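14 January 2019, stringing bench, Grotstead

Kwabena's two rackets in before 9. Same hybrid as June, poly mains, gut crosses. Pulled the mains 4 lb tighter than the crosses, he wants to try it for the clay swing. Clamp 2 slipping again on the Dogbe, cleaned the jaws w/ alcohol, held after that. 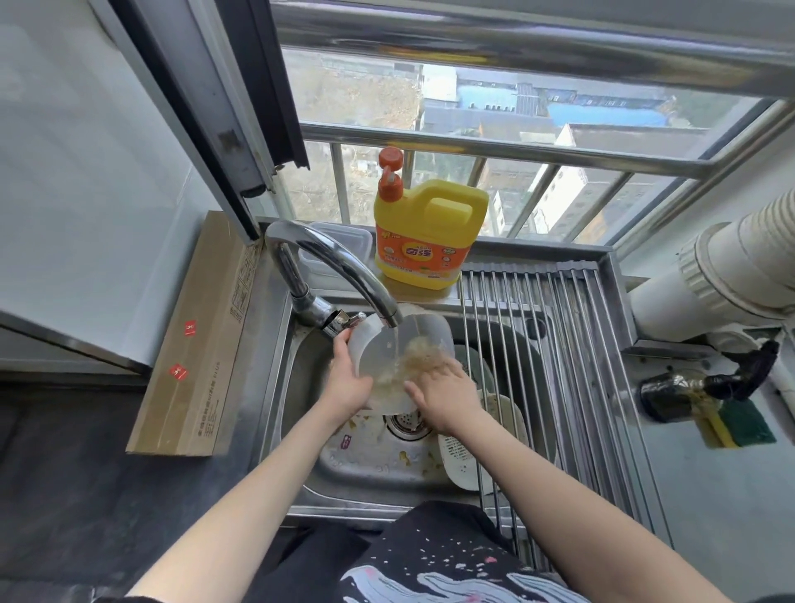 Counter on the machine says 1,061 pulls since calibration. Manual says recal at 800, so overdue. Akosua has the spring scale, ask her tomorow.

Plarno reel nearly done, enough for one more set of mains. Order from Hemport, 16 gauge NOT 17.

Grommets on Akosua's doubles racket cracked at the throat. Didnt string it. Needs a new bumper strip too.

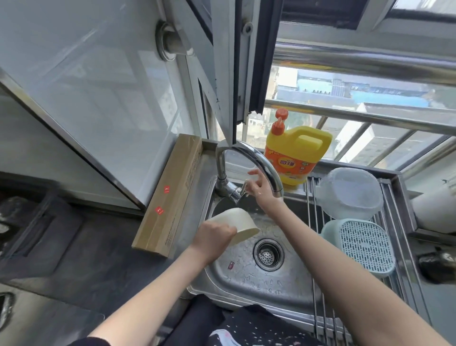

## Still to do

- recal, then restring the test frame
- stencil Kwabena's pair
- call Hemport re: grommet strips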